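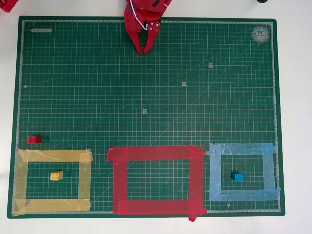 Shared Worktables: Revised Arrangements for Mats, Tape and Blocks

26/02/2008

The Hullumwood Workshop Office wishes to inform all members of revised arrangements for the use of the shared worktables. The arrangements were prepared by Monique Marchal, Workshop Supervisor, after a review of table supplies begun in October, and they apply to both the Standow and Neves rooms.

Cutting mats

Each white worktable is now issued with one green gridded cutting mat. The mat is to remain flat on the table at all times and is not to be rolled, folded or stood on end against a wall. Members who require a bare surface should ask the Workshop Office for a different table. Knives may be used on the mats in the Neves room only. In the Standow room, where the mats serve chiefly as a layout surface, cutting is to be done at the side bench so that the printed grid stays legible.

The mats should be wiped with a soft cloth and plain water. Solvents and abrasive pads have damaged the printing on several of the older mats, and 8 of these have been withdrawn. Replacement mats were purchased from Preseck at a total cost of $800, charged to the general supplies account.

Colored tape zones

Sorting areas are to be marked directly on the mat with colored tape, one color to each area. The standard set consists of yellow, red and light blue, laid from left to right as seen from the working side of the table. A block is returned to the area of its own color at the close of each session.
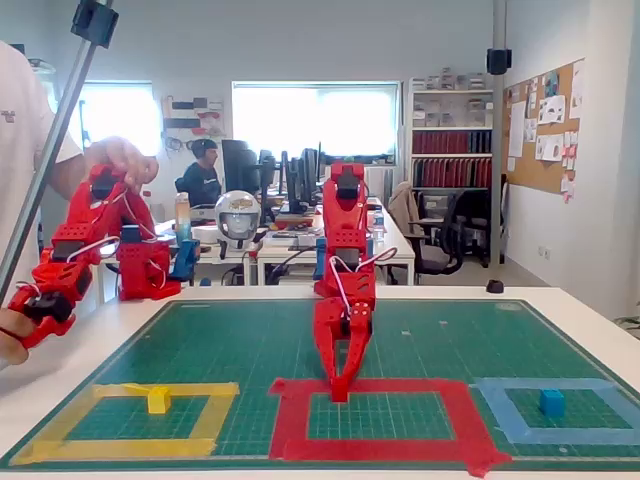

Yellow, red and light blue areas laid out on a table mat.

Members laying new tape are asked to follow the lines of the grid where possible. Strips may overlap at the corners. A short folded tab may be left at one corner of a square for ease of removal. Tape should be lifted slowly, and at a low angle, and any residue reported to the Workshop Office. It should not be scraped off with a blade. Loose strips are to be placed in the waste container before the table is handed over to the next group.

Tape is issued from the Standow supply cabinet. The current stock is 100 rolls, and members should sign for each roll taken. Tape brought from home is not permitted on the mats, as the adhesive varies considerably from one kind to another.

Blocks and small parts

The annual inventory recorded 1,971 small blocks and cubes in all colors. The figure is lower than that of the previous year, and the Workshop Office would be grateful for the return of any pieces found in desk drawers, coat pockets or project boxes.

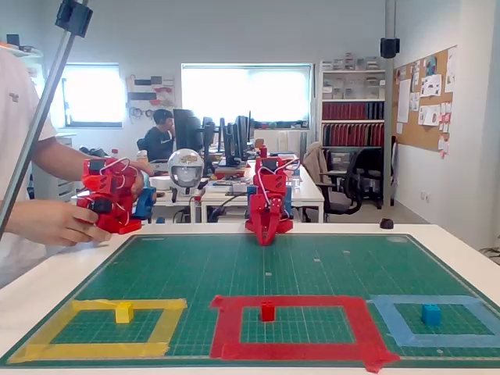

Returned pieces may be left in the tray outside the Workshop Office at any hour. Chipped or marked pieces should be kept apart from the rest and labeled with the table number. Requests for additional colors will be considered when the next order is placed with Preseck, and should be made in writing to Ms. Marchal.

Clamps fixed to the table edges are not to be loosened or moved without permission. Members are further reminded that desks adjoining the worktables remain in use during sessions, and that conversation should be kept to a reasonable level.

A printed copy of these arrangements is available from the Workshop Office on request.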